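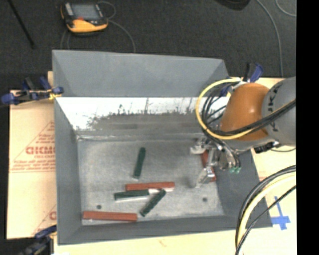 Slide 4. Bin cell at Kallthorpe, KUKA arm, green and reddish-brown bars.

Leave this slide up while I go through the method. Darmawan Pasaribu built the grasp planner and will take the questions on it at the end.

The task is bar picking from a bin with no fixed layout. Bars end up at any angle, some on their own, some touching. The cluster in the middle is the hard case – two bars lying almost parallel leave very little room for the fingers.

Method. We score each candidate grasp twice. The first score is for the bar itself. The second is for clearance, meaning how far the fingers stay from the neighbours and from the bin walls. The Yuan baseline only uses the first score. Say this slowly, people missed it at the Musarero meeting.

If a grasp fails, the planner drops that candidate and tries the next one, up to 3 tries. After that it counts as a failure and we move on.

Results. 507 picks in total, 300 of them with our planner and the rest with the baseline. We failed on 8 of our 300. Most of those were bars lying close to a wall. Baseline numbers are on slide 5, don't read them out here.

Point out that the bin is clamped. In the December runs it wasn't, and it crept when a finger touched the side. Those runs are left out of the 507.

Limits: one gripper, one shape of part, one bin. We can't say anything yet about round stock.

If asked about cycle time – we did not tune for it. Cirkutness want that next.

Next slide.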